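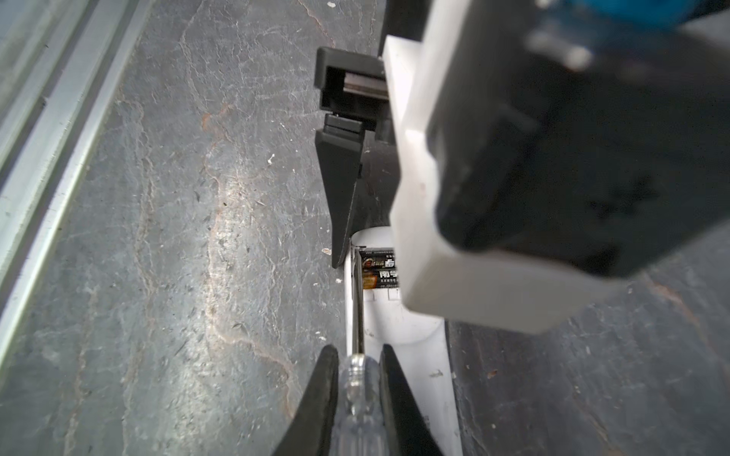
I bought it to get one battery out of one remote, wrote a customer in Boutros, and it has since been used on everything in the house with a little door on it, including the doorbell, which was fine before I started.

We get a lot of mail like that.

Mutdale Clear-Handle Small Screwdriver
Item 587
Sold by Wedside Tools and Sundries

In stock
Usually ships the next working day

What it's for

Most small screwdrivers are sold in sets, in a case, with a hinge that breaks and a dozen little heads you will never match to anything you own. You use one of them. The rest roll around in the case and look at you.

We sell the one. It has a clear plastic handle, a slim metal shaft, and a plain flat tip narrow enough for the screws on battery covers, toy lids, kitchen scales and those night-lights that were designed by someone with a grudge. It will also coax out a battery that has settled in for good, a job every screwdriver maker warns you about and every owner of a screwdriver does anyway. We would like you to do it properly, so there's a section on that further down.

It is a modest tool. It won't open paint, though people have tried, and we have seen what came back.

The handle

Clear handles go in and out of fashion. We like them for the light they let through, and for the fact that you can see right away if a crack has started. A cracked handle should go in the trash, and you should stop hitting it with things.

The ridges run shallow, so it turns easily in the fingertips and doesn't chew up your palm. If you have large hands, you'll find it small. If you have small hands, you'll find it normal and wonder what everyone else is complaining about.

One drawback: a clear handle on a pale bathroom counter is very nearly invisible. Our Govcombe shop lost one for most of March. It was next to the register.

The shaft

Slim and straight. It reaches down into a battery bay without your knuckles arriving first. It is magnetized lightly, enough to hold a small steel screw for the trip from the hole to the dish. Shake it and the screw will fall off and go under the refrigerator. That's physics and we don't cover it.

Specifications

Overall length: 151 mm
Handle: clear plastic, ridged
Shaft: steel, round
Tip: flat, narrow, lightly magnetized
Supplied with: a tip cap, which you will lose
Guarantee: 12 months against faults in making

Getting a stuck battery out of a remote

Batteries get stuck because the compartment is tight, because the spring is stiff, or because the battery has been in there since the last time anyone dusted. Start with the easy ways. Turn the remote over and tap it against your palm. If that works, you've saved yourself the price of a screwdriver and we'll try to be happy for you.

If it doesn't:

1. Clear a flat spot and lay the remote down on its front, with the open compartment facing you. A hard surface is better than your knee. Stone is good, if you have it, though a dish towel underneath will save the buttons.

2. Find the spring. It presses against the flat end of the battery, and that end has some give. Push the battery gently toward the spring with a fingertip.

3. Bring the tip of the screwdriver to the other end, under the edge of the battery, and lift. Use very little force. If the plastic is creaking, you have passed very little.

4. Keep the metal shaft from touching both ends of the same battery, or the contacts at both ends of the bay. It's a good way to make a warm battery and a bad mood.

5. Don't dig into the side of the battery. The printed wrapper is thin, and it's there to keep the metal can covered. If you nick it, don't put that battery back in anything.

6. If you find white crust or anything wet, put the tool down, find some gloves, and keep it off your skin and away from your eyes. A leaking battery isn't worth saving, and sometimes neither is the remote.

7. Put the new ones in the right way around. We know you know. The plus and minus marks are molded into the bottom of the bay in the same color as the bay, so good luck.

Used batteries go to a drop-off point. There is a box inside the door at Govcombe, and you don't have to buy anything to use it, though you will have to walk past the flashlights.

Where to work

Any table will do if you can see what you're doing. The thing you want is contrast. A white remote on a dark top is easy to find, and so is any crumb of plastic that comes off it. A dark screw on a dark top is gone, and you'll be feeling for it at eleven at night with the flat of your hand. Lay out the remote and the small parts with a bit of space between them, and clear out the toy bricks before they join in.
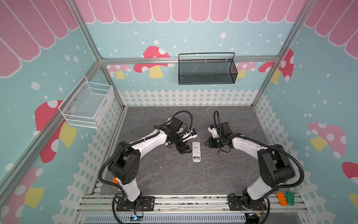 Looking after it

Wipe it with a dry cloth. If it's sticky, use a damp cloth and then a dry one. Skip the dishwasher, which turns clear handles cloudy, and skip nail polish remover, which does something worse.

The tip will wear sooner or later, mostly on people who use it as a chisel. You can touch it up with a fine file. Stop when it's flat.

Keep it out of reach of small children, along with the batteries. Button cells in particular should be locked up.

Shipping and returns

Shipping is free on orders over $40. This screwdriver doesn't come close to $40, and we're aware of the position that puts you in. Many people add batteries. One customer added seven more screwdrivers and has told us she still can't find one.

Unused items can come back to us in the packet. Used items can come back if something is wrong with them. "Opened paint with it" is something wrong with you.

You may also need

Wedside Parts Dish, shallow, magnetic base
Mutdale Plastic Pry Stick, for anyone who read step 4 and got nervous
Wedside Mixed Battery Tray, with lid
A second one of these, for the drawer where you'll look first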